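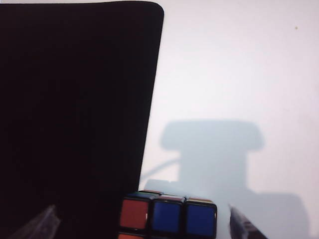 Teaching the arm by hand or by remote: your questions

January 25, 2022
By Tahira Pirzada

Print this page | E-mail this page

Filed under: Arnari arm, Getting started, Serthorpe workshop

Do I need to know how to program?

No! You need to be able to pick something up and put it down again, and you have been practising that since before you could talk. When you teach the arm you do the job yourself, through the arm, and the computer records what the joints and the gripper did alongside what the cameras saw. The programming comes later, and if you only want to teach then you never have to touch it. Some of our best demonstrations have come from people who walked in asking which end was the front.

What is the difference between teaching by hand and teaching by remote?

By hand means you take hold of the arm itself and move it where you want it to go. The motors go slack enough to let you. It feels a bit like guiding somebody's elbow through a doorway, and it is a lovely way to begin, as you get a sense of where the joints run out of travel.

By remote means you hold the small control arm at your own seat and the big one copies you. Squeeze the handle and the fingers close. Your hands stay out of the cameras' view, and that matters a great deal to the recording, so nearly everything we keep is done this way.

Which one should I start with?

Ten minutes by hand, then go to the remote. People who skip the first part tend to drive the elbow into its stop and wonder why it beeps.

Why a Rubik's cube?

It's a brilliant thing to learn on. The sides are flat, it is much the same size whichever way up it lands, and it shows up clearly to a camera against a light or a dark background. You can also tell at a glance which way it has been turned, so two demonstrations that look alike from your seat can be told apart afterwards. And everyone wants a go. No, the arm can't solve it. Yes, you will be asked.

How do I line up the gripper?

Open the fingers well before you get near. Come in with a finger on each side of the cube and a good gap left and right, stop for a moment, and look at the wrist view. Then close. If one finger touches first the cube gets shoved sideways, and the arm will learn the shove along with everything else. I go in slower than feels natural and it still looks quick on playback.

Where should I be looking, at the arm or at the screen?

The screen, once you're past your first few goes. I know it feels wrong. You will want to crane your neck and peer round the side, and from there you can see all sorts of things that the cameras can't. The arm only gets the cameras. If you can do the job from the camera views alone, you've shown it something it has a fair chance of copying. If you needed to lean over to find the cube, it is going to struggle, poor thing.

Does the gripper's shadow matter?

Less than people fear. It moves when the gripper moves, it falls on the table in every run, and the arm gets used to it. What does cause trouble is your own shadow coming and going as you shift in your seat, so sit on the side away from the lamp.

How many demonstrations does it take?

More than one, fewer than you dread. For picking up the cube and setting it down in a new spot we had 44 good runs before the arm managed the whole thing by itself, and I made a noise that brought people in from the corridor. Harder jobs need a lot more. The Serthorpe collection as a whole stood at 915 runs when I last looked, spread over everything we've tried, and we'd love to reach 2,000 by the end of March. Come and help!

Should every run be the same?

The aim should be the same. The starting places should differ. Move the cube a little between runs, turn it, put it near something, put it out in the open. If it always starts in one place, the arm learns to go to that place, cube or no cube. Kyrylo Kostiuk once recorded a whole evening's worth without shifting anything, and for a week afterwards we had an arm that would reach out very gracefully and pick up nothing.

I dropped it. Do I start again?

If you dropped it and picked it up again neatly, keep going. Recoveries are precious! An arm that has only ever been shown perfect runs has no idea what to do when something slips. Mark the run "recovered" on the sheet. If you dropped it and it rolled out of reach, press the red key and mark it "failed". Don't delete it. Failed runs go in their own folder and we do go back to them.

What about blurry stretches?

The camera on the wrist goes wherever the wrist goes, so a fast swing across the table gives you smeared edges and not much else. A short swing between one place and the next is fine. Where you want it sharp is the last bit before the fingers close and the first bit after they open. Slow down there. If the whole run is a smear, you were going too fast, and the remedy is a cup of tea and another try.

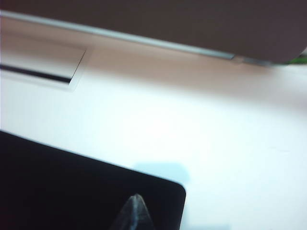 Bohdana Polishchuk would rather we were stricter than that. Her view, put to me at some length over the sorting sheet, is that a hurried run teaches the arm to hurry, and that a beginner who is told "a bit of blur is fine" will hear "speed is fine". She drops anything where the travel between two places looks rushed, even when the grasp at the end is clean. We've agreed to mark these runs "fast" and train once with them and once without. I'll put the result on this page when we have it. I still think I'm right, but she has a habit of being right about this sort of thing.

Can left-handed people use the remote?

Yes. The control arm unclamps and goes on either side of the seat. Please write L on the sheet, as left-handers tend to come in at a different angle and it's useful to know why a batch looks the way it does. We want more of you.

Can two people share a run?

One pair of hands per run, please. Swapping halfway gives a very odd little pause in the middle, and we have seen the arm faithfully copy the pause. Swap between runs as often as you like.

My hands shake a bit. Is that a problem?

Not in the slightest. Small tremors get smoothed out before training, and there's a setting that makes the big arm move less than your hand does. Ask for "half travel". Maksym Demchenko uses it all the time for anything fiddly and his are the tidiest runs in the collection.

Is it safe to have my hand near the arm?

When teaching by hand, yes, that's the whole idea, but keep your fingers away from the gripper and out of the crook of the elbow. When teaching by remote, nobody reaches into the working area until the arm has been put to rest. Say "resting" out loud. It sounds silly and we all do it. Hair tied back, lanyards off.

The gripper tips look worn. Can I change them?

Tell whoever is running the session. The spare ones are in the drawer marked Wouters (the drawer came from there, the tips didn't) and they push on. Note the change on the sheet with the run number, as new tips grip differently and we need to know where the change falls.

How long is a session?

We stop after 19 runs per person, or sooner if you're getting tired. Tired runs are easy to spot: the approach gets sloppy and people begin closing the fingers before they've properly arrived. Have a break, watch someone else for a bit. You learn loads from watching.

Can I see what the arm does with my demonstrations?

Yes, and please do stay for it. We try out the newest training at the end of most sessions. It's a strange and rather wonderful thing to see a machine come at a cube with your own slight wobble to the left. Illia Kuzmenko recognised his straight away.

Can I bring something else for it to pick up?

Please! Nothing breakable, nothing wet, nothing with a sharp edge, and small enough to fit between the fingers with room to spare. Soft things are good fun and much harder than you'd think. If you'd like to try one out, put a note on the session sheet beforehand so that there's time to clear a space for it.

Do you run these anywhere besides Serthorpe?

Skemport has a second arm and opens in March. They'll use the same sheets and the same markings, so runs made there can go straight in with ours. If Skemport is nearer for you, put your name down at either place and we'll pass it along.

Filed under: Arnari arm, Getting started, Serthorpe workshop

Print this page | E-mail this page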